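Why Is Metal Shiny? (And Bendy, and Cold, and Good at Going Clang?)

by Yeshi Chala

When I was six I licked a spoon that had been in the freezer. Please don't do that. My tongue stuck for what felt like an hour (my brother says it was two seconds), and while I stood there going "Aaaagh" I had my first real science question. Why didn't the wooden spoon do that?

I've been asking questions about metal ever since, so let's go through my favorites.

First of all, what is metal?

Everything around you is made of atoms, which are bits of stuff so tiny that you could never see one by squinting. Atoms have even tinier bits called electrons whizzing around in them. In wood or plastic, each electron mostly stays close to its own home, like a cat that won't leave the porch. In metal, lots of the electrons wander. They drift from atom to atom all through the whole piece, and the atoms just let them!

Scientists like to call this a "sea of electrons." I think of it as a giant ball pit. The atoms are kids standing in neat rows, and the electrons are the balls rolling around everybody's knees. Keep that ball pit in your head, please, we're going to need it for the rest of the page.

So why is it shiny?

Light comes zooming in and hits the ball pit. The loose electrons get jiggled by the light, and when they jiggle they throw most of it straight back out again. A smooth piece of metal throws it back so neatly that you can see your own face in it. Try it with the back of a spoon, then flip the spoon over and look in the bowl side. You'll be upside down! (That part is about the curve of the spoon, and I could go on for another whole page about it, but my editor has told me no.)

If the metal is scratched, the light bounces off in all sorts of directions and the shine goes dull. Polishing rubs the tiny bumps smooth again.

Why does it bend?

Snap a cracker and it breaks. Bend a paper clip and it just... bends. Back to the ball pit. When you push on metal, the rows of kids can shuffle along past each other, and the balls flow in to fill the gaps and keep everyone together. Nothing has to break.

You can't do it forever, though. Bend that paper clip back and forth lots of times and the rows get into such a tangle that they can't shuffle anymore, and then – ping – it snaps. Touch the bend carefully just before that happens and you may notice it's gotten warm.

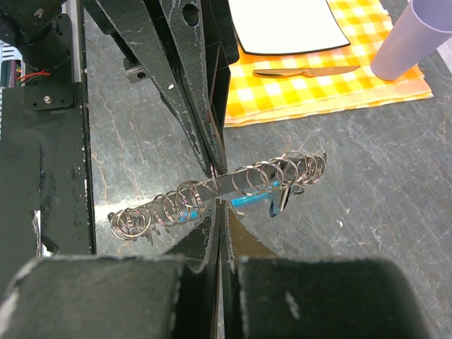 Some metal does something even better than bending, and that's springing back. Springy steel gives a little when you pull on it, and when you let go it goes right back to the shape it was in. Pull too hard and it stays stretched, as I found out with my grandpa's favorite pen. Sorry, Grandpa.

Why does it feel cold?

Go and touch a metal door handle, then touch the door. The handle feels colder, doesn't it? But they've been in the same room all day, so they're really the same temperature!

Your hand is warmer than both of them. When you touch the metal, those wandering electrons grab the heat from your skin and rush it away, and your fingers say "Brrr!" Wood carries heat away much more slowly, so your fingers hardly complain. My poor tongue found this out the hard way. The freezer spoon took the heat so fast that the wet on my tongue turned to ice.

How do you get metal to melt?

You need a lot of heat. Last June I visited a small workshop called Niroma, in a town named Nelness, where they make bells. They melt bronze, which is copper mixed with some tin, and it glows orange and pours like soup. I had to stand way back behind a yellow line and wear goggles that were much too big for me.

The oldest bell they look after is called Jemal, and it weighs 162 pounds. That's heavier than me, and I've had lunch! They let me hit it once with a padded hammer and I could feel the hum in my teeth.

That hum is the metal wobbling very fast. A good bell is stiff and springy all over, so once it starts wobbling it keeps on going for ages. Hang a fork from a piece of string and tap it with another fork and you'll hear a small version. Now tap a carrot. See?

Your turn!

Get a fridge magnet and go on a metal hunt around your house. Lots of people think magnets stick to every metal, but they don't. Iron and most kinds of steel, yes. Aluminum foil, no. Copper, no. Keep the magnet away from phones, computers and bank cards, and write down anything that surprises you. My biggest surprise was the kitchen sink.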